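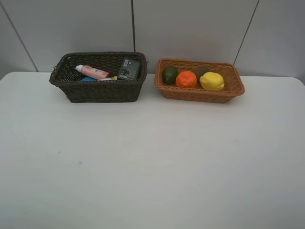

Two woven baskets on a white tabletop.

Caring for Woven Baskets and Other Natural Fiber Storage
Household Advice, Momemier Home Services
Prepared by Rhiannon Jarman

Woven storage is used in nearly every room of the home, and most of it receives very little care. Willow, rattan, seagrass and water hyacinth are plant materials. They take up moisture from the air, give it back in dry weather, and hold dust between the strands. The guidance on this page applies to baskets, trays, hampers and lidded boxes made from any of these fibers. Painted or lacquered pieces should be treated according to the maker's label.

Routine dusting

Empty the basket completely and turn it upside down over a sheet of newspaper. Tap the base firmly with the flat of the hand. Use a soft, dry paintbrush to work along the weave, beginning at the rim and moving toward the base. A vacuum cleaner may be used with the brush attachment at its lowest setting. Loose strands should be tucked back by hand before vacuuming, as the suction will lift them further.

Baskets kept in a kitchen should be dusted once a month. Those in bedrooms and closets can be left for a season.

Washing

Willow and rattan tolerate a light wash. Add a few drops of mild dish soap to 500 ml of lukewarm water and wipe the basket with a well-wrung cloth. Rinse with a second cloth and clean water. Do not soak the basket, and do not use bleach on undyed fiber.

Seagrass and water hyacinth should not be washed. Spot clean these with a barely damp cloth and dry the area at once with a towel.

Test any dyed basket on the underside first. If color transfers to the cloth, limit cleaning to dry brushing.

Drying

Stand the basket on a wire rack in a shaded place with moving air. Direct sun will bleach the fiber unevenly and may cause it to split. Allow two full days before returning anything to the basket, particularly linens or paper. In humid months such as August, a small fan placed nearby will shorten the wait. A hair dryer is not recommended.

Mold and odor

A musty smell usually means that the basket was put away damp. Brush it outdoors, wearing a dust mask, and wipe the fiber with a cloth moistened with equal parts white vinegar and water. Dry as described above. For odor without visible mold, place an open dish of baking soda inside the basket, cover the basket with a towel and leave it overnight.

If mold returns after a second treatment, discard the basket. Spores deep in the weave cannot be reached with household products.

Brittle fiber and small repairs

Dry heating is hard on willow and rattan. When the strands creak or snap under light pressure, mist the basket with plain water from a spray bottle and let it dry slowly away from radiators. Snapped ends may be trimmed with sharp scissors or set down with a little wood glue, held by a clothespin until firm. Emrys Bowen of our repair desk advises against hot glue, which remains visible and releases in warm rooms.

Handles deserve a separate check. Lift the empty basket by each handle and look for movement where it joins the rim. A loose handle should be rewrapped before the basket is loaded again.

Lining and loading

A washable cotton liner protects both the basket and its contents. Cut the fabric to allow a generous fold over the rim. Keep heavy items such as canned goods and tools in wood or metal containers; sustained weight will bow the base of most baskets.

On floors that are mopped, fit felt pads or small cork disks under the base. Do not stack baskets directly inside one another while either is damp.

Readers with questions about antique or inherited basketry may write to the repair desk, quoting leaflet 3,742.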